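Share 13 | Comments 2

The Second Opinion
a short story

Lamai Thongdee did not believe in the house at Mondarton, and she said so before she had taken her coat off.

"It's damp," she told her cousin. "They've painted over the damp. You can smell the paint and you can smell what's under it."

"I can only smell paint," said Isoretti.

"Well, there you are."

The letter from the agents lay on the kitchen worktop, dated 12 February 2018, and it used the word "charming" four times on one side of paper. It said the late owner had been a private sort of man who collected pictures and kept his affairs in good order. It said a sum of money was thought to be somewhere in the house. Lamai read that line again and laughed through her nose. Thought by whom? In her experience money that was thought to be somewhere was in a bank under another person's name, or had been spent on a boat.

Still, she had come. It was two hours on the train and she had paid for the ticket herself.

They started upstairs. The back bedroom had been kept as a kind of study, and the uncle's taste in art went no further than anything you might find in a museum shop. Isoretti lifted things down from the wall one at a time and turned them over, looking for envelopes taped to the back. Lamai watched from the doorway with her arms folded. People in films taped envelopes to the backs of pictures. Her uncle had kept his spare key on the hook marked SPARE KEY.

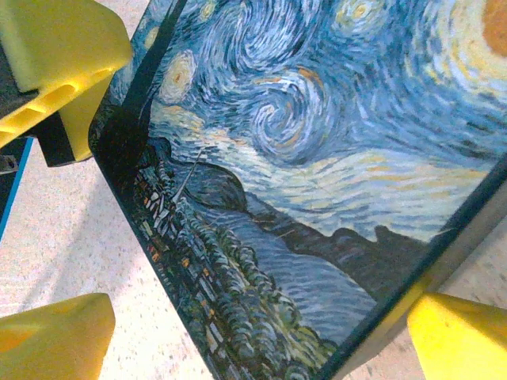
Isoretti remarked that an old man could have two natures, a tidy one for the neighbours and another for himself, and that it was a poor sort of family that only ever met the first.

"He had one nature," said Lamai. "He was mean. He sent me a book token every September and my birthday is in spring."

"Perhaps he got it wrong."

"Every year?"

Isoretti put the picture down against the skirting board and had no answer to that. He was the sort of man who believed in things until they were taken out of his hand. He had believed in the Kaewkla Savings Circle, which had cost him a winter's heating, and in a pill called Zolto that was going to fix his knee. He still had the knee. Now he believed in the uncle's fortune, and he went along the bookshelf shaking each book by its spine so that bus tickets fell out onto the carpet.

By four o'clock they had done the upstairs and the cupboard under the stairs, and Isoretti had skinned a knuckle on the water tank. Lamai made tea with the uncle's teabags, which she expected to be stale, and they were. She was standing at the sink when she noticed that one of the floor tiles by the back door did not rock like the others. All the rest rocked. She had been cross about it all day.

She said nothing for a while. If she said something it would be a discovery, and she did not hold with those. She drank half the tea. Then she took a butter knife out of the drawer and knelt down, complaining about her hip, and ran the blade round the edge.

"What are you doing?" said Isoretti from the hall.

"Nothing. The floor's uneven."

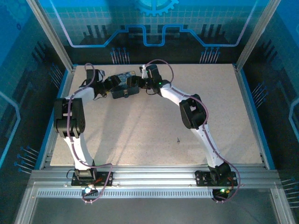 A small black box with a latch.

It was heavier than it looked and it was not locked. Isoretti wanted to open it properly, at the table, with the light on. Lamai had it open before he had found the switch.

There was £439 in it, in notes held with a rubber band that broke as soon as she touched it. Some of the notes were the old sort that shops would no longer take. Under the money was a list in the uncle's small writing, headed OWED, and against her own name he had put down a hundred pounds with the word "books".

"Owed to you, or owed by you?" said Isoretti.

She turned the paper over. The other side was blank.
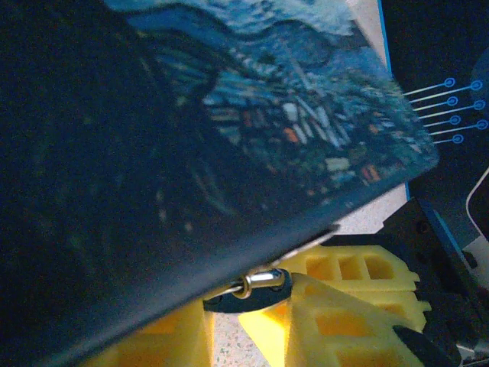
"It'll be by me," she said. "He'll have added up the tokens."

"Or he meant to give you a hundred pounds and never got round to it."

"You didn't know him."

"Nor did you, much."

She counted the notes again, in case he had got that wrong too, and it came to the same. Outside a car slowed and went on. Isoretti was already talking about the other tiles, and whether a man who would lift one would stop at one. She told him not to be ridiculous. She told him it was getting dark and the last decent train was at six.

Then she handed him the butter knife, and went to see if there was another in the drawer.

We use cookies to improve your reading experience. By continuing you accept our cookie policy.

Sign up to our newsletter for a new story every month.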